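# The Blanket Walk came good
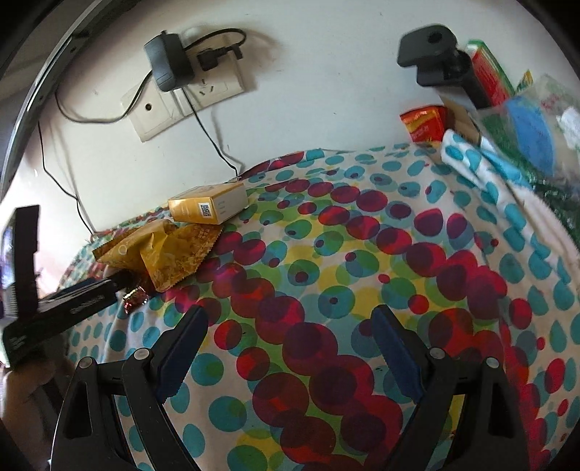
**School News | Fundraising**

Well, we did it! The Blanket Walk brought in $700 for the family shelter in Trutport, and I'm still grinning. I had $500 written on a sticky note over my desk as my secret hope, so you can imagine the noise I made when Zuweira Wumbei put her head around the office door and told me the total.

For anyone new to the school, the walk is a November thing. Each homeroom gets sponsors, then we all do laps of the Pranley trail and bring along one item of bedding to donate. This year 217 of you walked (up from 107 last time, and it rained both years, so don't tell me it was the weather). Between us we handed over 262 items – sheets, blankets, pillowcases and some truly magnificent comforters. The shelter takes everything as long as it's clean and has no holes, and patterns are more than welcome. They told me the kids staying there like to pick their own, and the plain beige ones are always last to go.

A few thank-yous. Asamoah Bakery gave us rolls and hot chocolate at the finish, and then more hot chocolate when the seventh grade came through like locusts. The Pillar youth club lent us their van for the drop-off, which saved me four trips in my very small car. And Ms. Wumbei's eighth graders stayed until nearly 6 p.m. folding and bagging. I can't fold a fitted sheet to save my life, and they were very kind about it.

The sponsor money goes to the shelter's laundry fund. They run their machines all day long and one of the dryers has been out of action since summer, so that's first on their list.

If you still have a sponsor envelope at the bottom of your backpack, please bring it to the front office. We can take late money until winter break. I also have one green mitten and a lunchbox with a dinosaur on it – both were left at the trail gate, and both are on the shelf behind my desk.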